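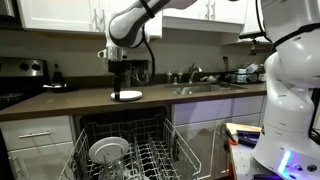
A robot arm with its gripper on a plate at the kitchen counter, above the open dishwasher.

Print this article | E-mail this article
Search Keyword Go

September 20, 2018

PUSNESS - Puvbridge opened its household test kitchen to visitors for one afternoon, with nearly 300 people attending.

Demonstrations covered handling of plates, cups and glassware between counter and dishwasher. Henrik Lammers, who leads the project, said the current software was trained on 171 dish shapes supplied by Cloutier.

Lammers said glassware remains slower to handle than plates. A second open day is planned at the company's Prornulstead site, with places limited to 200.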